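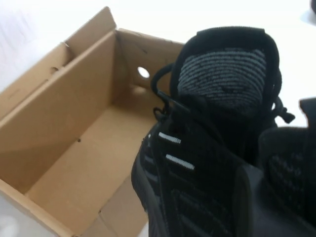 Home Reviews Shoes Bags Kitchen Letters Search

June
By Themba Mokoena

Tultine Elo knit trainers: the pair I keep reaching for

I have bought a lot of black trainers over the years and most of them have been fine. Fine for the school run, fine for the shops, fine until the heel went. The Tultine Elo is the first pair in a long while that I've wanted to write about, and I've been going on about them at home for long enough that writing it all down here seems fair on everybody else.

They're a soft knitted shoe, all black or as near as makes no difference, with a padded rim at the ankle and proper laces. I wear an 8 in almost everything and took an 8 in these. I got them from Moodley, the shoe shop by the bus station, where they had the Elo in black and in a sort of oatmeal that I liked very much and would have ruined in an afternoon.

What they feel like

Socks with ambition, my sister called them, and she's close. The knit gives in every direction. I have a wide forefoot and a bony bit on the outside of the left one that has fought with every leather shoe I've ever owned, and the Elo just goes round it. No seam, no stiff panel, nothing to soften up. I put them on in the shop, walked to the door and back, and wore them out into the rain with my old ones in a carrier bag.

There's a ribbed texture in the knit lower down the shoe which I took for decoration when I first picked them up. It may well be decoration! But it does stop them looking like a pair of slippers, which is where a lot of knitted shoes go wrong for me. From across a room they look like a normal, slightly smart trainer. Close up there's quite a bit going on, all of it in black and charcoal, and I enjoy that more than I expected to.

The best detail is inside the heel. The lining is a dark grey knit with lighter grey stripes running across it, and when the shoes are sitting by the front door you look straight down on to it. It's a daft thing to be pleased about. I'm pleased about it every morning.

Then there's the collar, the padded black rim that goes round the opening. It's thick enough to grip and soft enough that I've had no rubbing at all, even on the days with the wrong socks. My last knitted pair had a thin elastic edge that curled over after a month and looked terrible, so I went straight to the collar when I was deciding on these.

The box

I don't normally review boxes. This one gets a section of its own as I've kept it, and I've found a use for it, and I think it's a good box.

It's plain brown cardboard, and fairly stout stuff. The lid part is a tall flap with a little notch cut in it, and there's a round hole punched in one wall that I can get a finger through when it's on a shelf and I'm pulling it towards me. Inside it's bare cardboard too. I opened it, there were shoes, I took the shoes out. I can't tell you how happy this makes me after the last lot, which came with four kinds of paper and a leaflet about themselves. 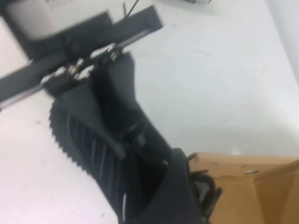

Tan cardboard, with a lighter crease along the rim.

If you store shoes in their boxes, and I do, under the bed in a row, then the box matters a bit. I've got a couple of glossy ones whose lids slide off if you look at them, and the Elo box with its folding flap stays together when I drag it out by one corner. The folded edges are doubled over at the front, so they feel rounded and don't catch your knuckles. The corners are the weak spot. The panels tuck into each other where they meet and mine has begun to come apart there from being opened and shut. A strip of brown tape would see to it and I shall get round to that.

I did try to put the shoes back in by laying them side by side, both facing the same way, and it was a squash. Heel to toe is the way to do it. Put the first one in against the far wall, then turn the second round and slot it in next to it, and tuck the laces down inside both shoes before you bring the flap over.

The laces

Right, the laces, which are the one thing people seem to disagree on. They're black and they come with a toggle, and they're on the generous side for length. Left to themselves they stand up in loops. You can pull the whole lot snug in one go and push the toggle down, and off you go, and for the first week that's what I did. It's quick and the tension is nice and even across the foot.

After a week I'd got fed up with the slack. There's a good bit of it left over at the end and it swings about. I've caught it once on a pedal, at low speed and with no harm done, but I went red. These days I tuck the loose end under the crossed part of the laces and it stays put for most of the day.

My friend Lwazi Zwane has the same pair in a 9 and pulled his laces out on day one. He put in some elastic ones from a drawer and says they're better for it. I've tried his on (too big, lovely) and I can see the appeal, since they become a slip-on. I'd still keep the originals. On a long walk I like to loosen them halfway and tighten up again for the last stretch, and with elastic you can't do that.

The stripes

On the lace panel there are two short white reflective stripes, set on the slant, one above the other. They're small. I wouldn't want to depend on them on an unlit road and I still wear my yellow band at the ankle when I'm on the bike after dark. But they break up all that black, and they look good. If you want a trainer with no markings of any sort, for work perhaps, then have a look at them in person before you buy. I wear mine to an office where everyone is fairly relaxed and they've passed without comment.

Walking in them

The longest walk I've done in the Elo was to my aunt's and back by the canal path, 9 miles there and back with a very large lunch in the middle. Towpath, a bit of gravel, some pavement, and a field that we should have gone round. My feet were tired afterwards in the way that feet are tired. No blisters, no hot spots, nothing sore the next day.

They are warm enough for spring and cool enough for the weather we've been having this month. The knit lets the air through, and the other side of that is that it lets the rain through as well. I was soaked to the toes on the way home from Moodley on the very first day, and they've been wet a good few times since. They dry overnight with newspaper in them. If you want a wet weather shoe, buy a wet weather shoe and get these as well.

Grit is the other thing. On the gravel I picked up small stones over the top of the collar now and then, and had to stop and shake them out. It's no worse than any other low shoe I've had.

Keeping them clean

Black knit shows everything pale. Cat hair, flour, the fluff off a towel. I keep a clothes brush by the door and give them a going-over when I remember, brushing along the ribs, and for mud I wait until it's completely dry and then knock the shoes together outside. For anything worse I use a damp cloth with a drop of washing-up liquid. I haven't put them in the machine. Lwazi has, cold and in a pillowcase, and his came out looking fine, but I haven't had the nerve.

The striped lining has held its colour so far. I've worn them for 26 days now, near enough every one of them, and the heel patch looks the same as it did in the shop.

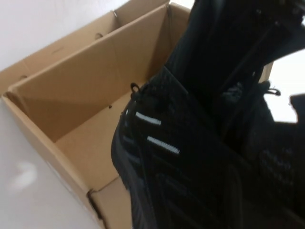
Black knit trainers against the open box, with the tall flap standing up.

Sizing and a few odds and ends

Go for your normal size. If you're between two, I'd take the smaller, as the knit relaxes a touch over the first few outings. The tongue is soft, and if you shove your foot in with the laces done up it will ruck down to one side. Loosen them first. The insoles lift out, should you have your own to put in, and there's enough depth for a fairly thick one.

There isn't a pull tab at the back of the heel. I missed it for a couple of days and then got used to hooking a finger over the rim, which is padded enough to take it.

I'd like a brown pair, please, Tultine, if anyone there reads Luvley. And shorter laces. Otherwise leave them exactly as they are.

Would I buy them again? I already have – there's a second pair of the black under the bed, in another good brown box, waiting for these ones to wear out.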